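The **Nidden 3** is a mid-range smartphone made by Dafis and sold mainly through its own website and a small number of high-street shops. It was announced in August and replaced the Nidden 2, which had been on sale for a little over a year. The phone was offered in two storage sizes and three colours. A larger version with a second speaker, the Nidden 3 Plus, followed a few months later.

## Background

Dafis began as a maker of phone cases and chargers and moved into handsets with the first Nidden. That model was built by an outside factory from a standard design, and reviewers mostly treated it as a cheap second phone. The Nidden 2 was the first to use a case and camera layout drawn up by the company itself.

Work on the third model was led by Gwawr Morris, who had joined Dafis from a firm that made hand-held payment terminals. In interviews at the time of the launch she said that the main aim was longer battery life, and that the company had dropped plans for a curved screen to pay for it. An early version with a removable back cover was also tested but did not go into production.

The name Trolport was used inside the company during development and still appears in some of the phone's system files. It was later reused for the charging dock, which has led to some confusion in online forums.

## Design

The Nidden 3 has a flat front and a plastic back with rounded edges. The power button is on the right-hand side and doubles as a fingerprint reader. The volume keys are on the left – a change from the Nidden 2, where all the buttons were together. A headphone socket was kept on the bottom edge next to the USB-C port.

The tray on the left side holds two SIM cards, or one SIM card and a memory card. Buyers in some countries received a single-SIM version with the same tray and a blanking piece fitted.

The phone was sold in black, pale blue and a dark red that was only offered with the larger storage size. Dafis described the finish as resistant to fingerprints. Several reviewers said that this was true of the blue model but less so of the black one.

## Hardware

The screen is an LCD panel with a small round cut-out for the front camera. It can refresh at a higher rate when scrolling, and the setting is turned off by default. The battery is rated at 3,645 mAh, a smaller figure than that of several rival phones of the period, but the modest screen and processor meant that it usually lasted as long or longer in use.

There are two cameras on the back, a main camera and a wide-angle one. The main camera was well liked in daylight. Photographs taken indoors tended to look soft, and an update released after launch reduced the problem without removing it. The phone records video in full HD only.

Wireless charging is not supported on the standard model. The Plus has it, along with a slightly thicker back.

## Software

The phone was sold with Android and a light set of changes by Dafis called Gimesport. These include a one-handed mode, a simple file manager and a page that shows which apps have used the most power since the last charge. Gimesport can be switched off in the settings, which leaves the standard Android home screen.

Dafis promised two major Android updates and three years of security updates. The first major update was released on 20/03/2022. It was paused after some owners found that alarms did not sound when the phone was in silent mode, and a corrected version followed. Owners of dual-SIM phones received it last.

## Accessories

The phone came with a cable and a SIM tool but no charger. Dafis sold the following items separately:

- **Trolport dock** – a desk stand that charges the phone and adds two USB ports and a video output. It works with the Plus, but only with the case removed.
- **Wireless earbuds** – sold with a charging case and paired from a pop-up panel in Gimesport. They also work as ordinary Bluetooth earbuds with other phones. 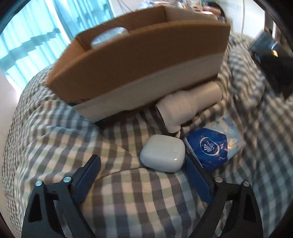

- **Folding cover** – a front cover with a card slot, made in black only.
- **Screen protector** – supplied in packs of two, with a cut-out for the front camera.

## Reception

Reviews were mostly favourable. Battery life, the headphone socket and the lack of unwanted apps were the points most often praised. Criticism centred on the indoor camera results and the slow fingerprint reader, and on the price of the larger storage size, which cost nearly as much as the Plus.

The dark red model sold out early and was not restocked. Dafis stopped making the standard Nidden 3 when its successor was announced, and the Plus stayed on sale until remaining stock had gone.

## See also

- Dafis
- Nidden 2
- Comparison of dual-SIM smartphones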